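Skerance Help Desk
Ticket: Recipe scaling drops items from shopping list after update
Product: Skerance Pantry & Menu Planner (desktop and web)
Status: Resolved
Priority: Normal
Category: Lists and syncing

Opened by customer, 9:12 am

Hello, and thank you in advance for reading all of this, as I know I tend to go on a bit. I run the kitchen side of a small supper club called Fallcombe and we have used Skerance for our menus and shopping lists for a good long while now, very happily I should say, so please take this as a note from a friend and not a grumble. 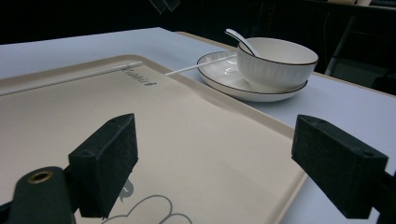 The trouble started after the March update. When I take a recipe written for eight people and scale it up for a bigger night, the recipe page itself looks perfect. All the amounts change the way they should. Then I press Send to Shopping List, and the list that comes out the other end is missing things. Last night it left off the butter, the bay leaves and one of the two kinds of flour. The night before, it was only the butter. I only caught it because I was standing in the store with my list and thought to myself, well, that can't be right, there is no such thing as that pie without butter.

Things I have tried so far:

Closing the program and opening it again. No change.
Signing out and back in. No change, although it did ask me to pick my language again.
Making the list from the web version in place of the desktop one. Same items missing.
Deleting the list and making a new one from scratch. This gave me a different set of missing items, which I found a little spooky.

We have 297 recipes in our library and a lot of those came over from our old program, Cruzado, by way of the import tool. I mention it in case it matters. I don't know whether every recipe is affected. The ones I use most are, and I would dearly love to trust my lists again before the next big dinner.

Support reply, 10:40 am

Good morning, and please don't apologize for the detail, it saves us asking for it! I'm sorry about the butter. A shopping list you can't trust is worse than no list at all, and I'd like to get this straightened out for you.

Could I trouble you for a few things?

1. Open one of the recipes that loses items, click the three dots in the corner, and choose Export Recipe File. Attach the file to this ticket.
2. Open Settings, then Library, then Pantry Stock, and tell me whether the switch called "Skip what I already have" is on or off.
3. Tell me whether the missing items come back when you send the recipe to the list at its original size, without scaling it first.

The second one is my main suspect. If that switch is on, Skerance looks at your pantry stock and leaves off anything it believes you have plenty of. It's a handy feature when the stock is kept up to date and a real nuisance when it isn't.

Customer, 11:25 am

Well, I was all ready to be embarrassed, but the switch is off. I turned it on and then off again just to be thorough (my habit with light switches as well). The butter is still missing.

At the original size everything comes through. All of it, bay leaves and both flours. It's only when I scale. I tried it at double, and lost the butter. I tried it at triple, and lost the butter and the bay leaves. At five times I lost the flour too.

File attached. It's the chicken pie, which I'd recommend to anybody, so do feel free to cook it once you're done poking at it.

Support reply, 1:15 pm

Thank you, that was very helpful, and the pie does look wonderful. I've loaded your file on my own machine and I get the same result, which is always a relief at this end, as it means I can stop guessing.

Let me explain what I found, and forgive me if it runs long.

Every ingredient in Skerance has an amount, a unit and a name. When you scale a recipe, the amount gets multiplied, and then the list builder tries to turn it into a sensible shopping size, so that you're told to buy two pounds of something and aren't handed a long string of tablespoons. The March update changed how that second step works. It now checks each ingredient against an upper limit, and if the amount looks impossibly large, it treats the line as a typing mistake and sets it aside.

Your butter line doesn't look large to you or me. On the page it says 400 grams. Inside the file, though, the unit is stored as an old Cruzado unit code that our list builder reads as something much bigger. At normal size it sneaks in under the limit. Once it's doubled it goes over, and off the list it goes. The bay leaves and the flour have the same kind of code with smaller amounts, so it takes more scaling before they drop out. That matches what you saw at double, triple and five times.

As for the different items going missing on a new list, I suspect a different scale was chosen that time, but I can't prove it from the file.

Can you try this for me on the chicken pie only?

Open the recipe and click Edit.
Click on the unit next to the butter, so the little menu drops down.
Choose grams from the menu, even though it already says grams.
Do the same for the bay leaves (choose "whole") and the flour.
Save, scale to five times, and send to a new list.

Customer, 2:05 pm

It worked! Every last thing is there. I did a small lap of the kitchen.

Now for the less cheerful part. Do I have to do this by hand for the whole library? I will if I must – I have a comfortable chair and the radio – but I'd want to start soon. I looked at the library page and it says we have 2,739 ingredient lines altogether, and I confess my heart sank somewhat.

Support reply, 2:50 pm

Please don't do that, chair or no chair! There is a repair tool, though it's tucked away.

Before anything else, make a backup. Go to Settings, Library, Back Up Now, and save the file somewhere you'll find it again. The repair can't be undone from inside the program, so the backup is your way back.

Then:

Go to Settings, Library, Maintenance.
Choose Refresh Units.
Tick "Imported recipes only" so that your own hand-typed ones are left alone.
Press Start and leave the window open until it says Finished.

It works in batches of 1,000 lines, so the progress bar will fill up and start over more than once. That worries people, and I wish we'd drawn it differently. Let it carry on.

When it's done you'll get a short report of any lines it wasn't sure about. Those you'll need to look over yourself. They're usually things like "a knob" or "a good handful", where the old program allowed free typing in the unit box.

One more caution. If you use the Asis add-on for printing labels, switch it off before you start and on again afterward. It holds the library open in the background, and the repair will sit at the beginning and go nowhere.

Customer, 4:30 pm

Backup made, Asis switched off (I do use it, so thank you for that, I'd have sat there till supper). The bar did fill up and start over, and I was glad to have been warned.

The report gave me around 20 lines to look at. You were right about the handfuls. There was also one that just said "enough" next to parsley, which I remember typing and still stand by, though I've now made it a bunch.

I've scaled and sent six different recipes, some of them up to ten times, and checked each list line by line against the recipe page. Nothing missing. One small oddity: the eggs now show as "each" on the list where they used to say nothing at all. I can live with it, but I thought you'd want to know.

Support reply, 4:55 pm

That's lovely news. The "each" is expected after a refresh. If it bothers you, there's a setting under Lists, Display, called "Hide single units", and that will put the eggs back the way you had them.

On our side, I've passed two things to the developers. First, the import tool ought to convert those old unit codes when the recipes come in. Second, and more important to my mind, the list builder shouldn't set a line aside without telling you. I've asked for a notice at the top of the list, something along the lines of "These items looked unusual, please check them." I can't promise a date, but your file is attached to the request and shows the problem very clearly.

I'll leave this ticket open overnight in case anything else turns up.

Customer, 8:20 am the next morning

All well here. I made the full list for the big dinner before breakfast and the butter is right at the top. You can close this one. Thank you for being so patient with me, and the eggs are back to normal too.

Support note, 8:45 am

Closed at customer's request. Cause: old unit codes kept by the import tool, read wrongly by the new upper limit check. Fix: backup, then Refresh Units on imported recipes with Asis off. Linked to the open request for a notice when lines are set aside.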